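Odus Project
Household Manipulation Working Group
Minutes of the June meeting

Held in the upper seminar room, Bastia Building, and by video link from the Mornico site. The meeting opened at 10.00.

Present: the Chair; the project manager; the lead for data; the lead for control; two research assistants; the laboratory technician; the representative of Kuruc (industrial partner), by video link; the Secretary.

Apologies: received from the lead for evaluation, who had sent written comments.

1. Minutes of the previous meeting

The minutes were approved, subject to one correction. Under item 4, "training set" should read "validation set".

2. Matters arising

2.1 The request for further storage on the shared server had been granted. The older recordings would be moved before the end of the month.

2.2 The wording of the data-sharing agreement with Kuruc remained under review by the contracts office. The representative of Kuruc asked that the clause on derived models be settled before any weights were exchanged. This was agreed.

2.3 The reading list for new members had been brought up to date and placed in the project folder.

3. Report on the demonstration set

3.1 The lead for data reported that the set now held 1761 accepted demonstrations across all tasks. Recordings were rejected where the operator had paused for a long period or where the joint readings and the video did not line up. The rules for rejection had been circulated with the agenda and no objections had been received.

3.2 Members discussed whether failed attempts should be kept. The lead for control was in favour, on the grounds that the policy had few examples of recovery from a poor first grasp. The lead for data noted that failed attempts had so far been labelled by hand and that the labels differed between the two sites. It was agreed that failed attempts would be kept in a separate folder from now on, with a single written rule for labelling, and that no earlier material would be relabelled.

3.3 The Mornico site had fallen behind on the drawer and cupboard tasks owing to building work. The project manager would revise the schedule.

4. Desk lamp task: method and results

4.1 The research assistants presented the paper circulated in advance. The task requires the arm to take hold of a desk lamp at its foot, move it to a target position on the table and release it with the lamp still upright. It was chosen for the difficulty of the object, which has a low rounded base, a thin stem and a trailing cable, and is itself a source of light.

4.2 Two policies had been compared. Policy A was trained on the lamp demonstrations alone. Policy B was first trained on the full set and then adjusted using the lamp demonstrations. Each policy was given 200 trials at Bastia, half with the lamp lit and half with it unlit. Start and target positions were drawn from the same list for both policies.
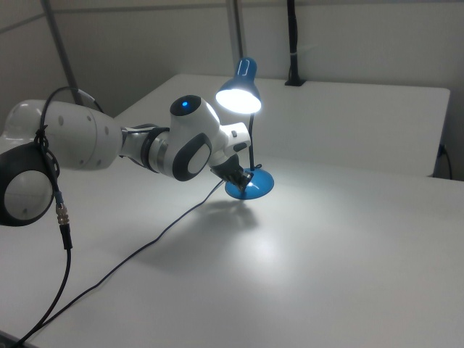

Figure 1. Desk lamp task, lit condition, with the gripper at the lamp base.

4.3 Policy A had failed in 51 trials and Policy B in 16. Most of the failures under Policy A fell in the lit condition. The research assistants suggested that the bright area on the tabletop, together with the shadow of the fingers, had led the policy to misjudge the edge of the base. They stressed that this was a reading of the videos and had not been tested separately.

4.4 The Chair asked whether the gain under Policy B came from the wider range of objects or simply from the larger amount of data. The research assistants replied that the present design could not separate the two. The lead for control proposed a third policy, trained on a sample of the full set cut down to the size of the lamp set before adjustment. Members supported the proposal.

4.5 The written comments from the lead for evaluation raised two points. The first was that a trial had been counted as a success wherever the lamp stood upright on release, even if it had turned on its base. The second was that trials had been scored by the person running them. It was agreed that rotation of the lamp would be recorded as a separate measure, and that a second person would score the videos without being told which policy was in use.

4.6 The representative of Kuruc asked about the lamp cable. The laboratory technician explained that its route across the table was not fixed between trials, and that some variation was wanted. After discussion it was agreed that the cable position should be noted at the start of each trial using three broad categories, to be drafted by the laboratory technician.

4.7 The Chair thanked the research assistants for a clear paper. The results would not be released outside the project until the third policy had been tested and the scoring repeated.

5. Equipment and safety

5.1 The laboratory technician reported that the annual check of the emergency stops had been completed at Bastia. The check at Mornico would follow when the building work was finished.

5.2 Members were reminded that cables attached to the arm must be inspected before each session and the inspection entered in the log. Several entries for the previous month were missing.

5.3 A request for a second set of gripper fingers was approved within the existing budget.

6. Publication plans

6.1 It was agreed to aim for a workshop paper on the desk lamp task, with a longer paper on the full set to follow. The lead for data would prepare an outline of the longer paper. The order of authors would be discussed outside the meeting.

7. Any other business

7.1 The Mornico site asked that agenda papers be sent out at least a week in advance. The Secretary undertook to do so.

Actions

Project manager: revise the recording schedule for Mornico (3.3).
Lead for data: write the labelling rule for failed attempts (3.2); outline the longer paper (6.1).
Lead for control: train the third policy (4.4).
Research assistants: add the rotation measure and arrange second scoring (4.5).
Laboratory technician: draft the cable categories (4.6); order gripper fingers (5.3).
Secretary: send out papers a week ahead (7.1).

The meeting closed at 11.45.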